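Towels coming out stiff after line drying

kvahidi
2019-09-11
Switched to line drying in February and every towel we own feels like cardboard. Detergent is Kematance, full dose, hard water. Is it the soap or the line?

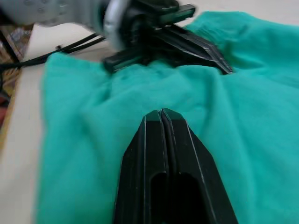 Teal one on the table

pegbag78
Soap. Cut the dose to a third and run a second rinse.

Orla_M
Disagree. I use hardly any soap and mine still dry stiff. Ten minutes in the dryer first – no heat – fixes it.

kvahidi
No dryer here, so that one is out. I can try the smaller dose on Saturday.

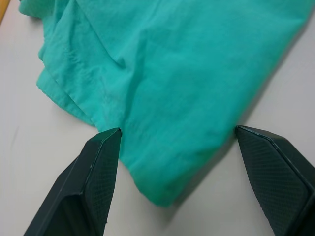

If that does nothing I'll add vinegar to the rinse, 3 ounces or so.

pegbag78
Skip the vinegar – it's hard on the rubber seals.

Orla_M
I've used it for 11 years on the same washer. Seals are fine.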